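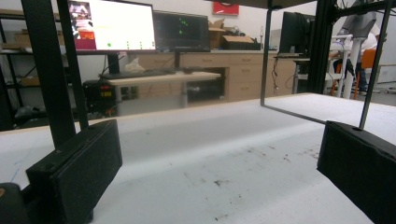

Unit 7. Chores as benchmark tasks: where manipulation stands

Reading for this unit: Naidoo's notes on contact-rich tasks, sections 2 and 4. The Wultov task list is handed out separately.

7.1 Scope

The question for this unit is whether a machine can do a household or shop-floor chore today, and under which conditions the answer is yes. A chore is defined here as a task that a person performs without training, with ordinary objects, in a space that was not built for the task. Wiping a table is a chore. Loading a blister pack on an indexed line is not, because the line supplies the position, the timing and the orientation of every part.

7.2 Why surfaces are hard

Wiping is usually listed as an easy task. The motion is simple and the object does not move. The difficulties are elsewhere:

Contact force. A position-controlled arm that is a few millimeters low will press hard or fault. A few millimeters high and it cleans nothing. Some form of compliance is required, either in the wrist, in the fingers or in the controller.

Perception of dirt. Small specks on a mottled surface have low contrast. A threshold that finds all of them also reports the pattern of the surface itself. Glare from overhead lights makes this worse.

Completion. The machine must decide when to stop. Most published systems wipe a fixed path and do not check the result.

7.3 Grasping loose items

Parallel grippers do well with rigid objects that are smaller than the jaw opening and stand clear of their neighbors. Soft pads add friction and tolerate small alignment errors, but they wear, and worn pads change the grasp without any warning in the joint data.

Thin plastic bags remain a poor case. They have no stable shape, they are partly transparent to depth sensors, and a grasp that closes on one layer may leave the contents behind. Cables are similar. The shape can be modeled – at some computing cost – but the model has to be updated each time the cable touches something.

7.4 Reported results

Vendors quote success rates on tasks they choose. In the Varora trial, run in December, the arm attempted 798 pick-and-place cycles with mixed kitchen items. Of these, 67 ended in a drop or a missed grasp. Two points should be kept in mind when reading the result:

The items were returned to marked positions by an operator after each block of cycles. Time spent on resets was not included in the cycle time.

A failed cycle was counted once, whatever it led to. A dropped cup and a dropped cup that stopped the cell have the same weight in the table.

The Wallmont trial used no marked positions and reported lower throughput. The two sets of figures should not be compared directly.

7.5 Working answer

Single steps are feasible under supervision. Sequences are not yet reliable, as errors accumulate from one step to the next and recovery is mostly manual. Gilani takes a more favorable view for shop floors, where bins and fixtures limit the variation. His argument is covered in Unit 8.

Exercises

1. Compute the failure rate for the Varora trial. Assuming independent steps, find the probability that a sequence of 12 steps finishes without a failure.

2. Write a stopping rule for table wiping that uses camera input only. State what it does when a mark is permanent.

3. Choose one chore from the Wultov list and name the step at which you expect the Tsikata gripper to fail.

Hand in exercises 1 and 3 on paper. Exercise 2 will be discussed in the lab session.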